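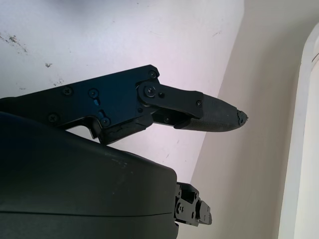

How often should the inside walls of a let flat be checked for damp?

Twice a year at Tidulby, once in March and once in October, with an extra visit to any flat where a reading was high the time before.

Tidulby Court - Wall, Window and Ventilation Checklist
Spring round, ground and first floors
Comments are entered under each item. Items with no comment were found in order.

1. Before entry

1.1 Notice given to tenant in writing. Done for all flats. Flat 2 asked for a visit after 11 in the morning and this was kept to.

1.2 Damp meter checked against the test block. Reads correctly. Battery at half, spare carried.

1.3 Last round's sheet to hand. The sheet for Flat 11 was missing its second page. Copy obtained from the Wasten office.

2. Outside walls, seen from ground level

2.1 Gutters and downpipes free of leaks and plants. North downpipe has a loose bracket at first floor height. The pipe is sound but moves when pushed. Refix before autumn.

2.2 Ground level at least two brick courses below the damp course. Fails at the rear of Flat 2, where soil has been banked up to form a flower bed. Soil to be cut back along the full width of the bed. Tenant told verbally, letter to follow.

2.3 Air bricks clear. One blocked with leaves, cleared during the visit. Another has been painted over and the holes need drilling out.

2.4 Pointing and render. Hairline cracks in the render below the landing window, no change from last round. Hollow sound over a patch 300 mm across to the left of the bin store door. Mark and check again next round.

3. Inside walls

3.1 Readings taken at skirting height, at 200 mm above it and at window sill height. Taken in every room with an outside wall. The Flat 2 bedroom is high at skirting height and normal at sill height, which agrees with item 2.2. No action on the plaster until the soil has been removed and the wall has had a summer to dry.

3.2 Paint and paper free of staining, blistering and salts. White salts in the Flat 2 bedroom, low down, rear wall only. Brushed off dry. Do not wash.

3.3 Corners behind large furniture. Light mould behind the wardrobe in Flat 11. Wiped down with fungicidal wash. Tenant asked to leave a hand's width between wardrobe and wall.

3.4 Previous repairs. The Flat 11 hall was coated with Korano stain block after the tank leak. No mark has come through. Take this item off the sheet if the same is found in October.

4. Windows

4.1 Frames sound, no soft spots. Kitchen window in Flat 2 soft at the bottom left corner to a depth of 11 mm. Cut out and fill. If the softness runs under the glass bead, refer back before filling.

4.2 Trickle vents present and open. Closed in most rooms visited. Opened where the tenant agreed. One vent cover missing in the Flat 11 living room, and the usual pattern is no longer stocked at Wasten. The Yurt cover fits the same slot but needs longer screws.

4.3 Seal between frame and wall. Gap at the head of the landing window, draught felt by hand. Rake out and reseal. The same gap was listed last round and the job was not raised.

4.4 Restrictors on first floor windows. All engage. One stiff, oiled.

5. Fans and ducts

5.1 Kitchen and bathroom fans run and draw air (paper held to the grille). The bathroom fan in Flat 2 runs but does not hold the paper. Grille cleaned, some improvement, still weak. The duct is flexible and may have sagged in the ceiling void. Hatch to be opened on the repair visit.

5.2 Run-on time. Set too short in Flat 11, tenant says the noise is a nuisance at night. Left as found. A quieter fan would be a better answer than a shorter run.

5.3 Outside flaps open and close freely. One stuck half open with paint. Freed.

6. Jobs raised

Soil behind Flat 2 - grounds contractor, urgent.
Painted air brick - general repairs.
North downpipe bracket - general repairs, before autumn.
Kitchen window, Flat 2 - joiner.
Landing window seal - general repairs, second request.
Fan duct, Flat 2 - electrician, with access to the ceiling hatch.
Vent cover, Flat 11 - order one Yurt cover in white and screws to suit.

7. Notes on the form

Item 3.1 should have a separate column for each height. At present the readings are squeezed into one box and the last round's figures could not be read with confidence. Item 5.1 does not say whether windows should be shut during the paper test. They were shut for this round.

Next round: October. Take the long ladder for the bin store side.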